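The Good Spoons

The flat in Trosstead came with a table and nothing else. Yiran Xiao had signed for it without seeing it, on the strength of a floor plan, and when she opened the door there was the table in the middle of the kitchen floor, pale wood, too big for the room. The agent said the last tenant couldn't get it down the stairs. Yiran wondered how he had got it up.

Her aunt Xiaoyan came on the second day with two bags of things from the old house at Clasivach. She had wrapped everything in newspaper, including things that could not break.

"Cutlery," she said, and put down a heavy roll. "Your grandmother's. I've kept back the knives. You have knives?"

"I've got a knife."

Xiaoyan looked at her and began to unwrap the cups.

The old house had been sold in December for less than anyone had hoped. After the solicitor and the roofer had been paid, and a man who had come about the damp and confirmed that there was damp, Yiran's share was 1,880 pounds. She had put 1,398 of it straight into the deposit and the first month's rent. The remainder was in an account she didn't look at. She worked in the accounts office at Fudex, where she looked at other people's money all day, and she found that by six o'clock she had no interest in her own.

"Your mother wanted the spoons," Xiaoyan said. "In the end I told her they were too many for one person. She has her own."

"Does she know I've got them?"

"She knows they're not at my house."

They washed everything in the sink, although it was clean. Xiaoyan washed and Yiran dried. The spoons had been used on Sundays and for visitors, and as a child Yiran had not been allowed to have one until she was seven. Before that she'd had a plastic one with a bent neck. She remembered the first time clearly. The soup had been too hot and the metal had made it hotter, and she had held it in her mouth and said nothing, so they wouldn't take the spoon back.

"I burnt my tongue on one of these," she said.

"Everybody did. Your grandfather did it every week." Xiaoyan held one up to the window and turned it over. "He said they were silver. He paid a man for silver. They're steel, all of them. Your grandmother knew the day he brought them home and she never told him."

"Why not?"

"He'd carried them a long way."

Yiran put the dry ones on the tea towel. It seemed a long time to keep a thing to yourself. Her grandparents had been married for forty-one years, and he must have polished those spoons every New Year, sitting by the back door with a rag and a tin of something that smelt of petrol.

At four there was a knock, and it was the woman from downstairs, Mi-kyung Ok, who had come to say that the bins went out at the side and that the boiler made a noise but was safe. She looked past Yiran at the table.

"So it's still here," she said. "I thought he'd saw it up."

Xiaoyan asked her in before Yiran could decide whether to. There was only one chair, so Mi-kyung leaned against the counter and Xiaoyan went on unpacking round her. She found the placemats, which Yiran had forgotten, and laid one out, and stood a cup on its saucer, and put a couple of the spoons down as if there were going to be a meal.

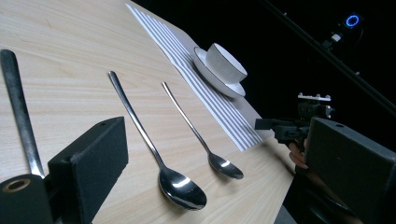
"There," she said. "Now somebody lives here."

There was no food in the flat apart from teabags and half a packet of biscuits from the train. Yiran boiled water in a saucepan. Mi-kyung told them about the last tenant, Stavros Stan, who had played the radio very low and all night, and had once lent her 192 pounds for a vet's bill without asking when he'd get it back. She had paid him in three goes. He'd moved to be near his daughter.

"He ate at that table every night at seven," she said. "I could hear the one chair."

Xiaoyan left at half past five to get her train. She folded the newspaper and took it with her, because it would do again. At the door she gave Yiran an envelope and said it was only the warranty for the kettle, and Yiran said there wasn't a kettle, and Xiaoyan said well, there should be, and went down the stairs quite fast for a woman with a bad hip.

Yiran opened it at the table. Then she put it under the saucer, where she would see it in the morning, and went to find out what time the shops shut.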